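Ticket 3000: Giltell dryer stops after 8 minutes
Opened by: Birdie Thibodeaux
Opened: 10/28/22
Status: Closed

First message

Hi there! I've had my Giltell vented dryer since June and it was perfect all summer. Now it runs for eight minutes, beeps three times and quits with the clothes still soaking. If I press Start right away it just beeps at me again. If I leave it alone for half an hour or so it'll go another eight minutes, then same thing. I've cleaned the lint screen (I do that every load, I promise) and I've tried it on Cottons, Mixed and the timed cycle. No difference at all.

I'm in an upstairs apartment, so the dryer is in a hall closet and the vent hose goes up behind it and out through the wall. Happy to try anything, just tell me what to unplug first!

Reply from Leonie Ostermann, Giltell support

Hi Birdie, three beeps is the overheat cutout. Could you please try these and let us know after each one?

1. Unplug it and leave it for an hour
2. Run it empty on Air Only
3. Pull the vent hose off the back and check for kinks
4. Check the flap on the outside wall

Step 1, unplugged

Did this over lunch. Plugged it back in and got nine minutes, which had me excited for a bit, but the next run was eight again. So no.

Step 2, Air Only

Now this was interesting – it ran the full cycle, no beeps, no complaints. I folded a whole basket of towels at the glass table while I waited and kept looking over my shoulder at it. So the motor's fine and the drum's fine, and it only sulks when the heat is on.
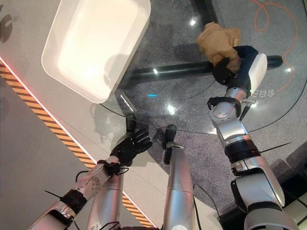
Step 3, vent hose

Okay, so getting the dryer out of that closet took me most of an evening. The hose had a flat spot where it bends behind the machine, squashed pretty much shut. I pushed it back into shape with my hand and got a fistful of gray fluff for my trouble. I also vacuumed the first couple of feet, as far as the nozzle would go.

Put it all back and it ran for 22 minutes. Better! But then three beeps.

Step 4, outside flap

I can't reach this from my side, so I asked Pascal Brinkmann downstairs, who has a tall ladder. The flap was stuck with lint and it looked like somebody had painted over the hinge too. He scraped it clean and now it swings open when the dryer's on – I could hear it clacking from the hallway.

Three full loads since then, including jeans, and not one beep. I also left a bit more space behind the machine so the hose doesn't get flattened again.

One question before you close this: does running it hot like that for weeks hurt the cutout? Should I get it replaced?

Reply from Leonie Ostermann

Great news! If it's finishing cycles normally you can leave the cutout as it is. Please clean the hose and flap twice a year. Closing this one, but reply here if the beeps come back.

Last message

Will do, thanks Leonie. I put it on the calendar for June.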